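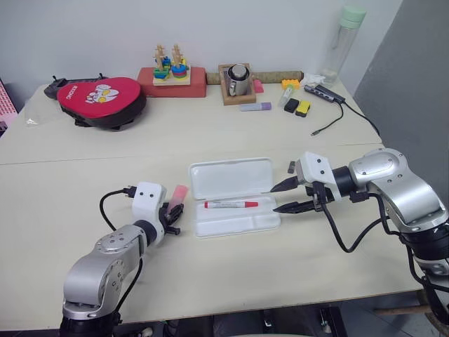 3.2 Packing a Rigid Pencil Case: Layout and Item Order

The second task concerns the filling of a rigid pencil case with a lid that folds back. Soft pouches were treated in Section 3.1, where the main variable was how far the opening could be stretched. A rigid case behaves differently. Its opening has a fixed outline, its depth is small compared with its length, and an item that lies at a slant will usually keep the lid from closing. Order and orientation therefore carry more weight than volume.

The table is treated as two regions, a rear region and a front region, separated by the thin seam that runs across the top. The rear region holds the stock of objects. The front region is the packing region, and the case is opened there with its lid toward the rear (Figure 4). In this position the lid takes up space between the tray and the stock, so every item coming from the stock must pass over the lid or around one of its ends. We considered turning the case so that the lid faced the near edge, but this put the raised rim of the lid in the way of the final closing motion, and the arrangement was dropped after the pilot trials in May.

The tray is shallow, with molded divisions along its front part. For the coding scheme, the tray was split into the divided front part and the rear part, and each placed item was assigned to one of them. Long items were coded by the part holding the larger share of their length. The state in Figure 4 is coded as one long item in the rear part, with its axis horizontal: a red-and-white marker, red end to the left and cap to the right. The lid state is coded separately as open.

Each episode drew on a fixed list of 15 items, grouped as long (markers, pens, pencils), flat (rulers, note pads) and small (clips, erasers, sharpeners). The list was compiled by Ulla Sundqvist from an earlier inventory of school supplies, the Trurkura list, with duplicates removed and glue sticks left out on account of their diameter. Not every item can fit in the case at once. The instruction asked for a case that closes, and leftover items were to stay on the table.

A total of 500 episodes were coded. An episode begins with the first contact with the case and ends when the lid is shut or when the attempt is abandoned. Pauses longer than 2 seconds were marked as separate segments, following the convention of the Plitis coding manual. Adjustments inside the tray – sliding, turning, or lifting an item already placed – were counted apart from placements. 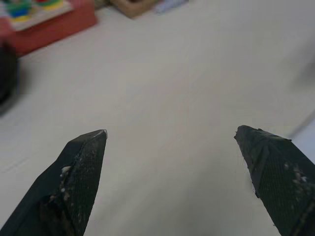 Adjustments were concentrated late in the episode. When a long item had been placed first, it tended to settle against the rear wall of the tray and needed no further handling. When small items were placed first, they spread over the tray floor, and the next long item came to rest on top of them. Of the episodes that ended with the lid not fully shut, 37 were traced to this cause during coding. Flat items caused less trouble than expected, provided they were laid down before anything else.

The space directly in front of the tray also mattered. Items taken back out were nearly always set down there, and in crowded episodes this area filled up until the case had to be shifted before the lid could be brought over. We did not code these shifts as placements or as adjustments; they are listed under "case moved" in the appendix. A second Derkach coder reviewed the boundary cases, most of which involved a case that turned slightly while an item was being pressed down.

Two limits of the setup should be noted. The case was always presented open, so the data say nothing about how a closed lid is found and lifted. The tabletop is smooth and pale, and a light-colored case slides on it more easily than it would on cloth or on a desk pad. A short series with the Skelteck desk pad is reported in Section 3.4, together with the results for cases that have a separate lid.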